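Skevulen simulated cell: progress report to the Ogbonna Fund
Prepared by Ivex, Bralcombe
August 23, 2021

Work this period

Most of the period went on the upkeep of the bedroom cell. The arm model, its pedestal and the furniture were all in place at the last report, but the cell would not hold a stable configuration from one software build to the next. We have now moved every setting into one file, which is loaded at start-up and checked against the stored copy. If the two differ, the cell stops and writes the difference to the log.

The base mount was reset first. The old file had the arm fixed to the world origin and the pedestal placed separately, so moving one left the other behind. They are now a single assembly. Joint limits and damping were then re-entered from the model sheet and the arm was put through its homing routine.

The close view over the bedspread was set up again after that. We check it with the gripper low over the pattern, where an error in the mounting angle is easiest to pick up. 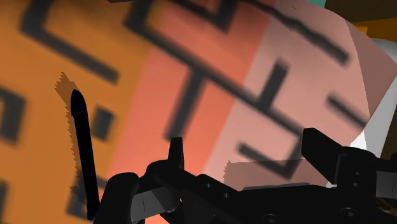 Tatsuya Tsuchiya wrote back on the draft of this section that the camera mount should be locked in the same file as the gripper, and that he would not sign off on a calibration kept anywhere else. We have made that change. A calibration is now rejected if the gripper model has been edited after it was saved.

Gripper

The two fingers were closing at different rates, a fault carried over from an older version of the hand. The drive was rebuilt as one command shared by both fingers. Grip force was lowered for thin items, and the black marker is now our standard test piece for this setting. A full grip check takes 19 minutes and is run after every change to the hand. 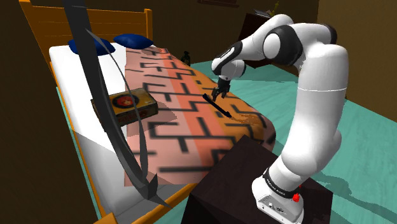
Render: Ivex, Skevulen project

The check log stands at 3,669 entries. Of these, 340 were flagged for review, mainly for contact errors between the fingers and soft surfaces. We are working through them by fault type. The finger pads have had their friction values corrected and the contact shape at the tips has been simplified.

Object contact is still the weak point. The tin is the item we use for tracking it, with the fingers open and the arm held over the bed. Its contact shape and its visible shape are stored separately, and both need to be compared after each build.
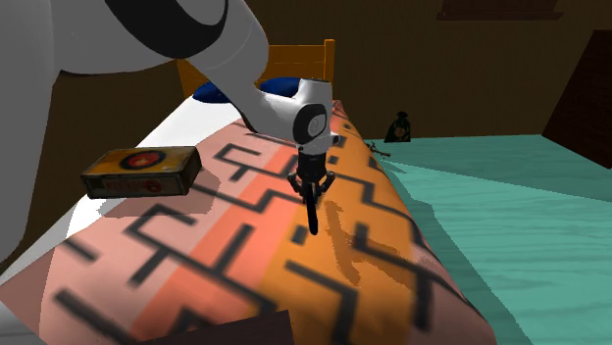 Will the contact work delay the handover of the cell?

Handover stays in September. The contact shapes can be updated in the settings file without rebuilding the arm or the room, so the remaining repairs can carry on beside the acceptance runs.

Spending and next steps

We have spent $700 on extra compute time, charged to the maintenance line. No change to the budget is requested.

Still to do before handover:
Finish the review of flagged log entries
Compare contact and visible shapes for the remaining objects
Repeat the homing routine on the release build
Write the maintenance notes, including how to restore the stored settings file

The maintenance notes are in draft and will be sent to the fund with the release build.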